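The Arm at Vastomley

By the time we had a name for the arm we had already been building it for two winters, in the back half of the shared shop on Vastomley, where the heat comes on when it feels like it and the coffee is worse than that. We called it Ziva. I don't remember who said it first, though I remember that we all pretended not to like it and then went on using it anyway (even the woman from the lathe, who had called it "your contraption" for a year and a half).

The idea was simple enough to fit on a napkin. My mother's hands had gotten bad, and she had a whole life of small things to sort – buttons, seeds, screws from my father's coffee cans – and she wanted to keep on sorting them herself, from her chair, with something that would do the pinching for her. I had never built anything more complicated than a bookshelf, and the bookshelf leaned. But my neighbor across the hall knew motors, and his niece knew code, and I knew my mother, so off we went.

We set our hopes on the good wood table, the one with the knots and the dark seams, and we fussed over that table more than I ever fussed over furniture I owned.

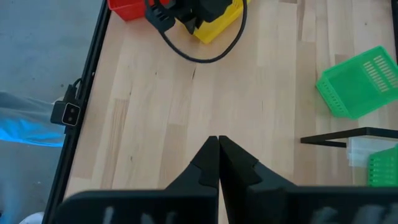

The fingers took the longest. We went through 3 sets of them, and the first set would crush a grape but couldn't hold on to a pencil, which made the niece laugh until she had to sit down on the floor. The second set was better and uglier. With the third my neighbor cut a little step into the inside edge of each one, late on a July night with every door propped open, and he held them up to the lamp and turned them this way and that like a man choosing a ring.

"Try it," he said, and I said no, you try it, and we went on like that for a good while, two grown people being polite to each other over a button.

In the end it was my mother who tried it. She was 84 that summer, and she came in her church shoes, with a jar of buttons in her purse, and she lowered herself into the chair as if she were about to play the organ. She put her thumb on the lever. Ziva came down slowly, slower than I would have liked, and stopped above a blue button off my father's old work coat.

"Well, go on, honey," my mother told it, and she pressed.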